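Tindall bypass pruner – my take after a season

I bought the Tindall in February, right before I had to cut back a very overgrown row of roses. My old Fatex pair had gone stiff and I was tired of fighting it. The Tindall opens easily, fits my small hands and goes through green stems like butter! 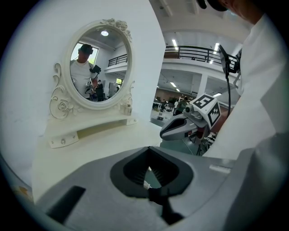 Dead wood is another story. Anything thicker than my thumb made the blades twist a bit, so I went back to the loppers for those. The catch also slips open in my pocket – not fun. Still, I've done 136 feet of hedge with it and only sharpened it once. I'd buy it again, four stars from me.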